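山坳里的三十五间客房

从Unville镇上坐车进山，要走三十七公里，最后一段路窄得只容一辆车慢慢地挪。我到的时候是星期三傍晚，雾刚从谷底漫上来，Dulloder酒店的屋顶一层叠着一层，灰灰的，像是村里人晒了一半忘了收的瓦。说实在的，我在门口站了好一会儿，行李都没顾得上放下（门房也不催我，自顾自去泡茶了）。

酒店出自建筑师Ekua Nutsugah之手，她带着自己的事务所Sestalier，在这片坡地上前前后后忙了六年。她跟我说，最早那一版方案是一整栋楼，方方正正，甲方挺满意，她自己却越看越难受，夜里爬起来把图全拆了，拆成一间一间的小屋，顺着老梯田的等高线摆下去。三十五间客房，没有两间的门朝着同一个方向，早上起来，你看见的山和隔壁住客看见的山，还真不是同一座！

墙是夯土的，土就取自山脚，掺了碎石和一点石灰，一层一层打上去，颜色深深浅浅。我忍不住伸手摸了摸，有点糙，又很踏实。
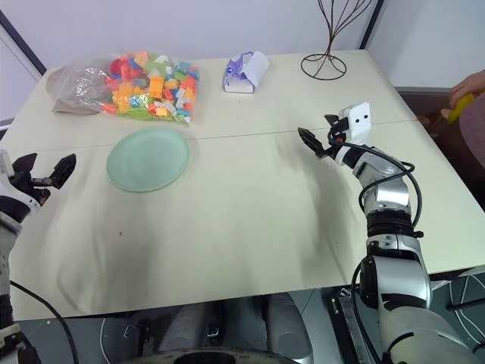
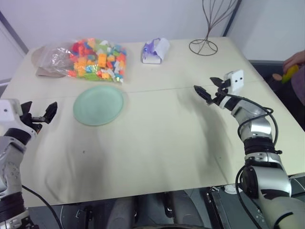
再说那条廊子。客房之间全靠一条带顶的长廊连着，从接待厅一直走到最低处的浴池，总共二百二十三级台阶，中间歇脚的地方摆着石凳，下雨天坐在那儿听水从檐口落进石槽，能坐掉一个下午。Ekua小时候住在外婆家，外婆的村子叫Dramani，家家户户的屋檐都连在一起，孩子们下雨天串门不用打伞，她说这条廊子就是从那里来的。

当然也有不方便的地方。拎着箱子走台阶，实在累人，我头一晚就气喘吁吁；靠下面的几间屋子下午四点以后便没了太阳，怕冷的客人最好提前讲一声，换到上头去。餐厅的灯我也嫌暗了些，菜单得凑到蜡烛跟前才看得清，不过那道笋干炖肉，闭着眼睛吃也是香的。

临走那天早晨，我又碰见Ekua，她正蹲在廊子拐角看一块翘起来的石板，裤脚上全是泥。她说九月还要再来一趟，把浴池边的矮墙加高一点，坡上的茶树也该修枝了，问我要不要带两包新茶回去。我带了三包。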